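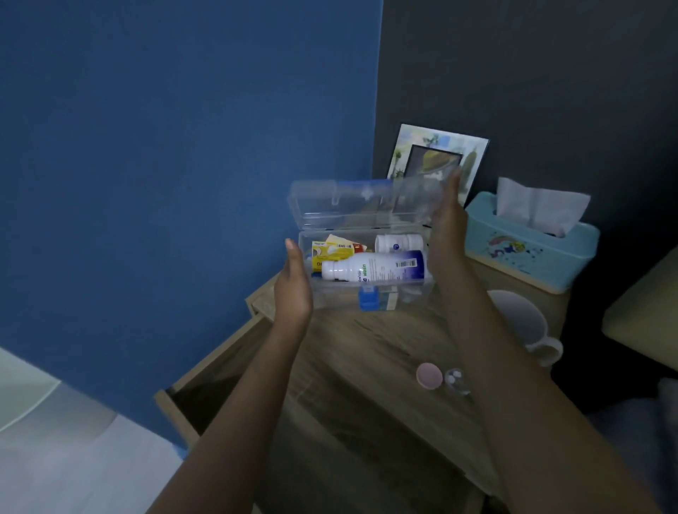
Progress report to the Bramness Fund
Print edition and touring display, Ní Mhurchú paintings
Prepared by Gráinne Tierney, 18th August

Summary

The grant covers two pieces of work: a limited edition of prints made from the Ní Mhurchú harbor paintings, and a small touring display of the originals. The print edition is on schedule. The display is behind by a few weeks, mainly over framing, and we are asking for one change to the budget. No extra money is requested.

Print edition

All 12 paintings in the harbor series have now been photographed and color matched. Nine have been approved for printing. The other three are the night paintings, where the dark blues came back too green on the first proofs. Demonetti reprinted them on a heavier cotton paper and the second proofs are closer, but the lamp reflections in the largest one still look flat next to the original. A third proof of that painting has been ordered. The other two will probably be signed off as they are.

We had planned to use canvas for the whole edition. After comparing proofs side by side, we moved to paper for everything except the two largest works. The paint in the smaller pictures is thin, with a lot of bare ground showing through, and the canvas weave competed with it. The change lowers the unit cost slightly but the prints will need glazing if buyers want them framed, and the sales page will have to say so.

Numbering and certificates are agreed. The certificate gives the title, the original medium and size, the year of the painting and the print number. The wording on three titles was corrected after we checked them against the artist's own list, which has different names from the ones used in the old gallery catalog. Where the two disagree we are using hers.

Advance orders stand at 547. Most are for the smaller sheets. The two large canvas prints have sold slowly, and we would like to see how they do at the first venue before printing the full run of those.

Touring display

The first venue is Skistora, which has offered the long upstairs room. It has good even light from the north side and a picture rail that will take the weight of everything except the triptych. The triptych will stand on a low plinth against the end wall. Drawings for the plinth have been sent and the venue has approved them.

Framing is the part that is late. The original plan was to keep the existing frames, but when the backs were opened in March, more than half had acidic board against the canvas. Those boards are being replaced. Two of the frames had also split at the corners and are not worth repairing. New ones are being made in plain ash to match the rest.

Wall labels are written and have gone to the designer. Each is kept under 80 words. The introductory panel is still in draft. The present version spends too long on the artist's training and does not say enough about why she went back to the same stretch of harbor wall so many times, so it is being rewritten.

Condition reports are finished for every painting in the display. One has a small area of lifting paint near the lower left corner, which the conservator has secured. It is fit to travel but should not be hung near a heater – the venue has been told.

Budget

Photography and proofing came in under the estimate. Framing will go over it. We would like to move the unspent proofing money to the framing line, keeping back enough for the third proof mentioned above. Transport and insurance are unchanged. The revised sheet is attached to this report and the lines affected are shaded.

Next steps

Sign off the remaining proofs and release the paper edition to print.
Collect the finished frames and fit the paintings.
Finish the introductory panel.
Confirm the second venue. Two have shown interest, and we are waiting for floor plans from both.

Please let me know if the transfer between budget lines is approved, as the framer needs a deposit before starting on the ash frames.

Gráinne Tierney
Project manager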